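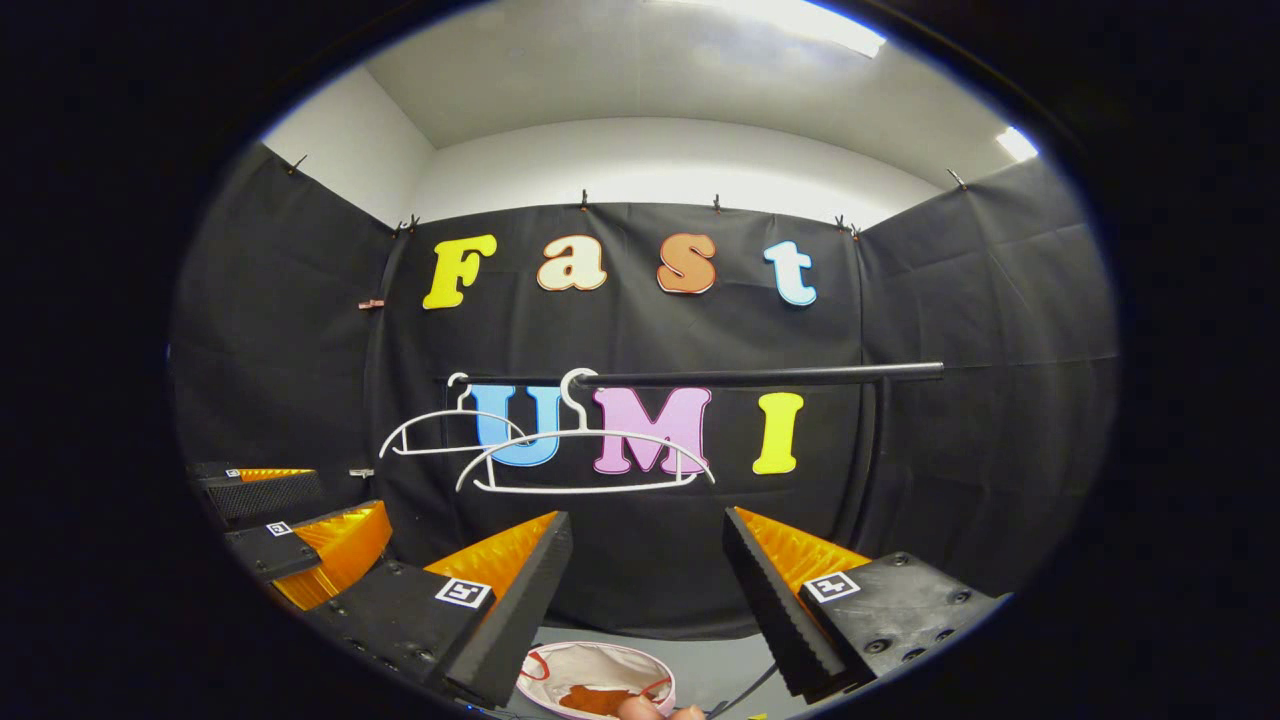 How a Folding Knife Stays Open

Elholm Museum of Tools – Pages for Young Readers
Last updated: 05/06/2021

A folding knife has 2 main parts: the blade and the handle. The blade turns on a small pin called the pivot. When the knife is shut, the sharp edge rests inside the handle.

An open blade must not close on the hand that is using it. Many folding knives therefore have a lock. In one common kind, a strip of springy metal inside the handle moves sideways when the blade opens and sits behind it. To close the knife, an adult pushes the strip back.

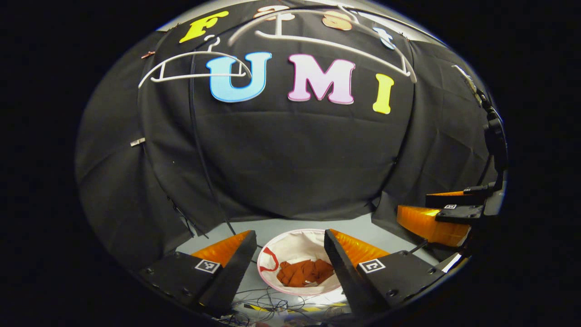

Hangers and foam letters, including a yellow "I".

Older pocket knives often have no lock. A strong spring along the back of the handle presses on the end of the blade and holds it in place – but a firm push will still fold it.

The museum's Plullon Gallery shows 84 folding knives. The oldest was made nearly 70 years before the newest. Visitors may turn the handle of a large wooden model, which has no sharp edge, to see how a lock works.

Knives are tools for adults. If you find one, do not pick it up. Tell a grown-up where it is.

The gallery is closed for cleaning in August.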